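How to measure liquids at home without buying more kit

Filed under Kitchen basics

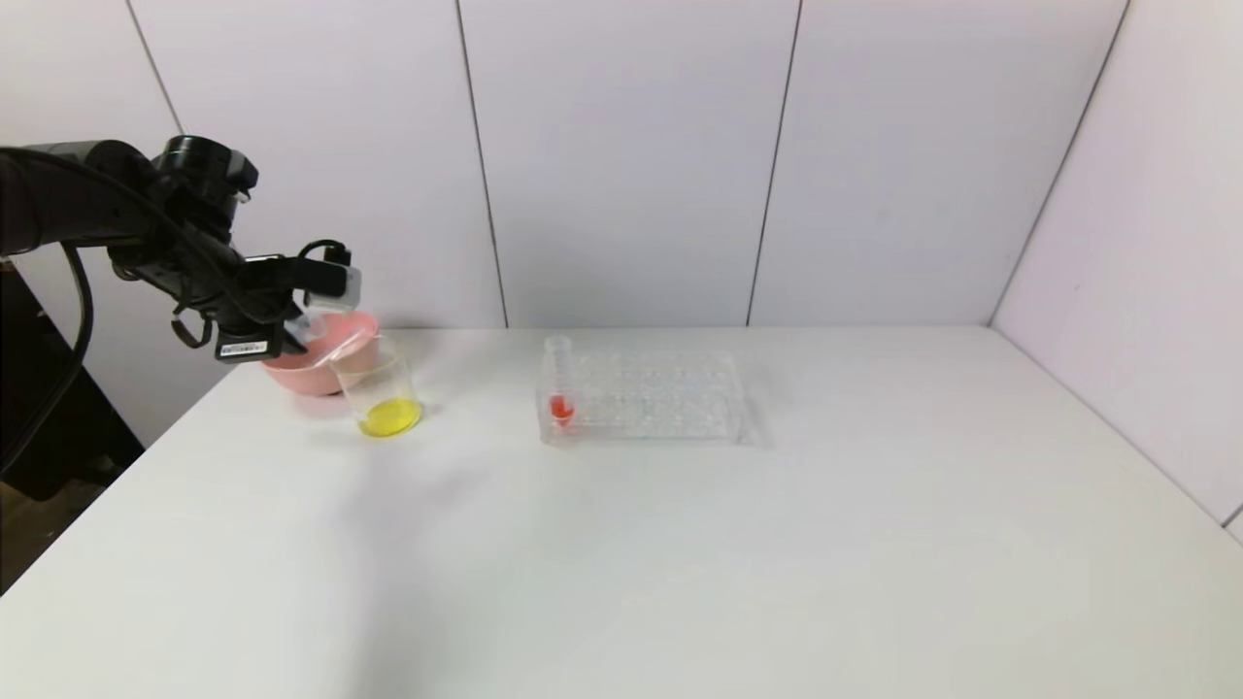
A clear glass beaker tipped towards a pink bowl.

Every few months somebody tells me that home baking goes wrong because people don't own the right measuring jug. I don't believe it. Most of the failed loaves and rubbery custards I get sent come from three or four habits, and you can fix all of them with what's already in the cupboard plus a set of digital scales. If you haven't got scales, buy cheap ones. I've yet to see proof that the dear ones make a better cake.

What follows is how I check my jugs, how I pour, and what I ignore.

Step 1. Find out whether your jug is telling the truth

Put the empty jug on the scales and press the zero button. Fill it with cold tap water to the 500 ml line, with the jug on a flat worktop and your eye level with the mark. Then put it back on the scales.

One millilitre of water weighs as near to one gram as makes no difference in a kitchen, so you want to see 500 g or close to it. Anything within 10 g either way is fine. Mine, a Greltero jug I'd trusted for years, read 33 g over at the 500 line. Over a whole batch of pancake batter you might never notice. In a bread dough you would, and I had been blaming the flour.

Do the same at the 100 ml line, or the lowest one printed. Jugs tend to be worst at the bottom, where the sides slope in and a small slip of the print makes a bigger difference. If yours is out, write the true figure on a bit of masking tape and stick it to the handle. I've read advice to throw a wrong jug away. Why? It's wrong by the same amount every time.

Step 2. Read the line properly

Set the jug down. Bend your knees. Look straight across at the mark.

Water creeps up the sides of a narrow glass, so the surface dips in the middle, and the bottom of the dip is the part to read. In a wide kitchen jug the dip is so slight you can forget it. In a small narrow measure it matters a bit more. Holding the jug up in the air to your eye is no help at all, whatever they do on television, as you'll almost never hold it level.

Step 3. Decide whether you need the jug at all

For water, milk and stock, I stopped using one. The bowl goes on the scales, I zero it, and I pour until the number is right. Milk is slightly heavier than water: 300 ml comes to 309 g or so, and no pudding ever failed over that.

Oil is another matter. It's lighter, and 100 ml of ordinary sunflower oil weighs 92 g. Honey and golden syrup are much heavier, around 140 g for the same 100 ml. If the recipe gives these in millilitres, use a measure or do the sum. If it gives them in grams, use the scales and be grateful.

Cups are where I lose patience. An American cup is near enough 237 ml, an Australian one is 250 ml, and plenty of old British books mean whatever teacup the writer had to hand. Before you trust a recipe in cups, look for where it was written. If you can't tell, find another recipe.

Step 4. Pour without the dribble

Liquid runs down the outside of a glass when you pour slowly from a full one. Two things help.

Don't fill it past three quarters. Then tip with one definite movement so the stream leaves the rim cleanly, and bring it upright again just as firmly. The timid half-tilt is what sends milk down the side and over the worktop.

For anything you have to add a little at a time, such as oil into mayonnaise, hold a spoon handle or a chopstick against the rim and let the liquid follow it down. Annatjie Nel showed me this at a supper in Nuvivbridge and I assumed it was a party trick. I tried it at home the next day and have done it ever since.

Butter on the lip of the jug is the other well-known cure. I found it works for a few pours and leaves you with greasy fingers and a greasy jug. Try it if you like.

Step 5. Put the liquid in at the right time

Plenty of recipes say "add enough liquid to make a soft dough" and leave you there. Hold back a tenth of what's listed. Mix, wait five minutes, and look again before adding the rest. Flour goes on soaking up water after you stop stirring, and a dough that looks dry at first often comes right by itself.

I've seen it claimed that you must always pour wet into dry, or always dry into wet. For batter, I do make a well in the flour and pour into it, a little at first, stirred to a thick paste to get rid of lumps. For muffins I've done it both ways and couldn't tell them apart. Neither could anyone who ate them.

What I'd skip

Angled jugs you read from above. They're fine, but test them as in Step 1 like any other. The Guko one I was lent was no closer than a plain jug, and the inner slope was a nuisance to wash.

Measuring spoons sold in sets of nine. You need a tablespoon (15 ml), a teaspoon (5 ml) and a half teaspoon. Be careful with old ones brought from Australia, where a tablespoon is 20 ml.

Anything with an app.

Readers' queries

Þröstur Gunnlaugsson wrote to ask whether hot water upsets the figures. It does, slightly. Water just off the boil takes up about four per cent more room than cold, so 500 ml of it weighs nearer 480 g. If you are fussy, weigh it. For stock or gravy I wouldn't bother.

Another reader wanted to know if she could use a marked baby bottle for small amounts. Yes, provided it's clean and you've checked it against the scales. Hers was spot on at 60 ml.

Someone also asked about cleaning cloudy glass. Soak it for an hour in warm water with a good splash of white vinegar, then rinse. If the cloud is still there it's probably scratched by the dishwasher, and no amount of vinegar will shift that. It will still measure as well as it did before.

I'll be doing dry goods in October, including whether sifting is worth the washing-up. I have my doubts.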